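Woltico Support Community
Recording and Replay – Pose tracking and time alignment

Left gripper trajectory drifts against the head camera in Bultato exports

Posted by Ostapchuk, 18th April

Our department records two-handed table tasks with hand-held grippers and a head camera, and processes the recordings with the Bultato export tool. The demonstrations are used to train a policy that receives the camera pictures and both gripper poses. We should be grateful for advice on a fault that has appeared since we moved to the new export format.

In replay, the right gripper pose agrees with the video throughout. The left pose agrees at the start of a recording and then falls behind. By the end of a long recording it trails the video by 40 ms, and the fingers drawn in the overlay no longer lie on the fingers in the picture. Short recordings seem unaffected. The task shown is the one in which the error is easiest to see, as the far end of the stick magnifies any small error in the angle of the wrist.

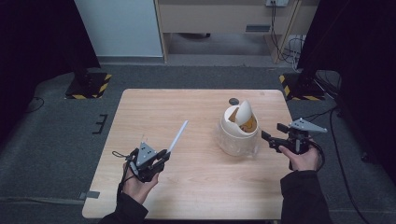
Stick held in the left gripper, with the small lidded bin between the two grippers.

We have repeated the calibration between head camera and tracking system twice, with no change. The marker plates on both grippers have been checked for looseness and the body definitions were rebuilt in December. Smoothing the left trajectory makes the overlay look calmer but does not remove the lag.

We would prefer to correct the existing recordings, if this can be done properly, before any are withdrawn from the training set. Is there a supported way of doing so?

3 replies

wonville_lab

Check your calibration. We had the same thing and it was calibration.

Integration Desk, Wonville

The behaviour described does not suggest a calibration fault. A wrong camera transform would be present from the first sample and would affect both hands. An error that begins at nothing and grows with the length of the recording, on one stream only, points to the clock.

Please open the export settings and compare the time source entered for each stream. In the new format each gripper has its own entry, and an older project file that is carried over may leave one of them set to "device" while the others are set to "host". The device clock is then read once at the start and never corrected.

For recordings already made, the following procedure is suggested:

Export the raw streams without resampling. Both the device stamp and the host arrival stamp are kept in the raw file, even where only one is used for replay.

Fit a straight line from device time to host time over the whole recording. Arrival stamps are uneven, so the fit should use at least 2000 samples and should discard late arrivals. A fit on the opening seconds alone will give a poor slope.

Apply the line to the left gripper stream, and only then resample all streams to the camera times. Positions may be interpolated linearly. Orientations should be interpolated as quaternions, with the sign made consistent beforehand – a missed sign change will appear as a sudden spin of the wrist.

Remove the smoothing filter before making any comparison. A causal filter adds a delay of its own and will hide part of the result.

A useful check is to compare the moment at which the gripper stops in the pose data with the moment at which it stops in the video, once near the start and once near the end. If the two differences agree, the slope is right. Any constant offset that remains can be removed separately.

Recordings in which the left stream has gaps longer than 20 samples should be left out. Interpolating across a gap of that length would give the policy motion that was never measured.

Ostapchuk

The left entry was indeed set to "device". The project file had been carried over from the previous version. We have applied the fit to one long recording and the two differences now agree, with a small constant offset still to be removed. The remaining recordings will be processed in the same way. May we ask whether the gripper opening width follows the same time entry as the pose, or has one of its own?

Integration Desk, Wonville

It follows the pose entry of the same hand. The same line should therefore be applied to it.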